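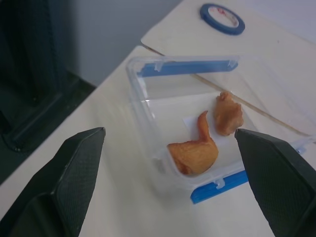
**Canteen robots get another two months at Rekitum**

Staff at the Rekitum packing site will go on sharing their kitchen with a pair of robot arms until at least November, after managers extended a trial that was meant to finish in the summer.

The arms, supplied by Sornutance, are being taught to fill and shut the small lidded boxes handed out to the late shift. Fried chicken is the current lesson. The company says the machines will "free up skilled hands". It has not said what the hands will be doing instead.

The kitchen turns out 200 boxed meals a night with a team of 9. Two of those posts have been left vacant since the trial began, and Rekitum would not say whether they will be filled. A spokesman would only confirm that no one has been made redundant, a phrase that also appeared, word for word, in the notice pinned up by the lockers.

Sze-wing Chu has worked the boxing line for six years and now spends part of each shift beside the arms. "I used to pack. Now I pack and I watch something else learn to pack," she said. "If it drops a piece I clear it up and write it down. The writing down takes longer than the job did."

She has asked for the extra paperwork to be added to her job description, with pay to match. She is waiting for a reply.

Przemysław Wysocka, who runs the trial for the company, said the error logs were vital and the workload would ease as the arms improved. Asked how many boxes they now complete without help, he said the figure was "moving in the right direction" but declined to give it.

A similar scheme at Matex was praised in the same terms last year. Rekitum workers have asked to visit and speak to the kitchen staff there without managers in the room. The request has been passed to human resources.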